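Demetrius Gallagher
13 August 2019

Went to the open day at Willbridge this afternoon. Posting my notes as a thread while I still remember them. Mostly robot arms, some sorting equipment, one long talk. 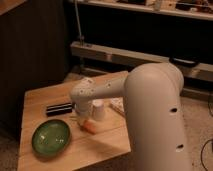

Arm over the small wooden table, gripper just above the orange block. Green dish at the front left, paper cup behind.

2/ This was the table I spent the most time at. Dalal Semaan ran it. The job is clearing and setting out ordinary household things. Her group has been on it since March, and she said the objects get swapped every few days so the software doesn't get too comfortable.

3/ I asked why the room was so dark. She said people's homes are dark. They used to run everything under bright panels and the success rate fell apart the first time they turned them off. Now they train at several light levels and today was one of the low ones.

4/ Soft things are harder than I expected. Squeeze too little and the piece slides out, squeeze too much and it changes shape and comes down in the wrong spot. Paper cups have the same problem. She said a ceramic mug is easy by comparison.

5/ Numbers from her handout, for anyone who likes them: 523 logged attempts on soft objects last month, 65 of them failed. Most of the failures were on the release and not on the grab.

6/ A typical pick takes 11 seconds. That feels long when you're standing there. A kid next to me said he could do it faster, and Dalal agreed with him.

7/ Next room was Triltis, the parcel sorting people. Fares Haddadin gave the talk. Their line does roughly 900 parcels an hour on a good shift. It's loud and most of it is conveyor. I liked it less but it's a lot closer to something you can buy.

8/ Someone asked Fares about jobs. His answer was that the site he works with moved people from lifting to checking labels and clearing jams. He didn't have figures on how many stayed - I'd have liked to see those.

9/ Suha Aoun had a corner on safety stops. Short and useful. She had visitors push a padded bar toward a slow-moving arm so they could feel how little force it takes to stop it. The line for that was the longest of the day.

10/ Practical stuff: free entry, sign in at the front desk, parking is behind the building and fills up early. The talks are upstairs and there is an elevator, but you have to ask for it.

11/ They plan to do another one in March. Dalal said her table should be working with two arms by then - I'll go back for that.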